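4. Preparing the tubes and the rack

Read this section completely before you open the first reagent bag of the Drostunach well water kit. The work is not difficult, but some steps have a waiting time, and it is unpleasant to discover this when the sample is already in the tube.

4.1 Choosing the work surface

1. Choose a table which is level and does not shake. A kitchen table is good enough if no food is on it.

2. Keep the table away from direct sun. The color reagent becomes pale in strong light and the reading will be too low.

3. Check that the room is not colder than the water sample. If the sample comes from a deep well, let it stand closed for 87 minutes before you continue.

4. Put the rack down with the holes facing up, and set the first tube upright in a rear hole. The front holes stay free for the tubes you are reading.
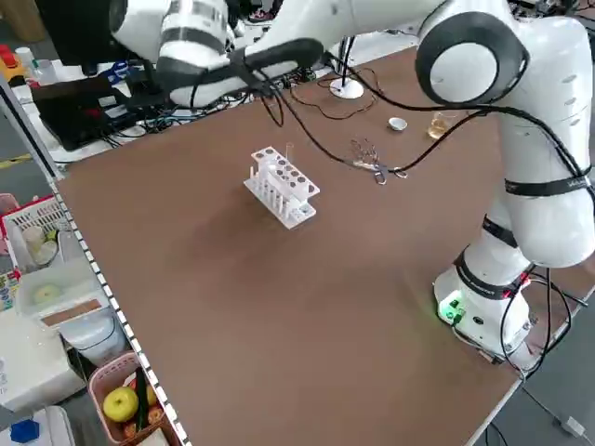 5. Push lightly on the rack with one finger. If it rocks, turn it or move it to another place on the table. Do not put folded paper under it, as the paper becomes soft when a drop falls on it.

Note: The rack from the older Bekham kit can also be used, but its holes are a little wider and the tubes lean. Read the level only when you hold the tube straight.

4.2 Rinsing

New tubes are clean but not free of dust. Used tubes must always be rinsed, also when they look clean.

1. Rinse each tube three times with the sample water, not with tap water. Tap water can contain chlorine and this disturbs the nitrate test.

2. Shake out the last drops. Do not dry the inside with a cloth or with paper.

3. Wipe the outside with the soft cloth from the lid pocket.

4. Set the tubes back in the rack and leave one empty hole between two tubes, so your fingers have enough space.

CAUTION: Do not use dish soap. Many soaps contain phosphate, and even a thin film gives a false result on test strip 8.

4.3 Filling and adding the reagent

1. Fill the tube to the lower line. Look at the line from the side, with your eye at the same height. The water makes a small curve at the glass – the bottom of the curve must touch the line.

2. Open the reagent bottle and hold it fully upside down. When the bottle is held at an angle, the drops are too large.

3. Add 9 drops. Let each drop fall free and do not touch the tube with the bottle.

4. Close the tube and turn it over slowly until the color is even. Do not shake, because air bubbles stay a long time on the wall.

5. Place the tube in the rack and start the timer. The color is ready after 132 seconds. Compare it with the card in daylight from a north window if possible, or under a white lamp.

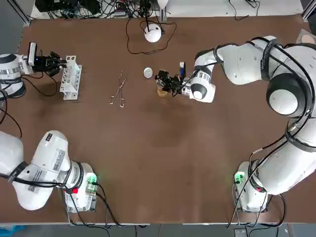 Figure 4-2. Rack standing upright on the table.

If the color is between two fields on the card, write down both values. Do not guess a middle value – the laboratory in Nomomberg prefers to see the two numbers.

CAUTION: The reagent irritates the skin and eyes. Wear the gloves and goggles. If a drop comes on the skin, wash with plenty of water. Keep all bottles where children cannot reach them.

4.4 After the test

1. Empty the tubes into the waste bottle with the red cap. Do not pour the liquid back in the well or on the garden.

2. Rinse the tubes three times with distilled water and let them drain upside down on a clean towel.

3. Write the result in the Ellis log sheet at the end of this manual, together with the depth of the pump and the weather of the last days.

Heavy rain can change the result for some days. If your value in August is much higher than in spring, repeat the test one week later before you order a filter.

Manual revision: 11/18/19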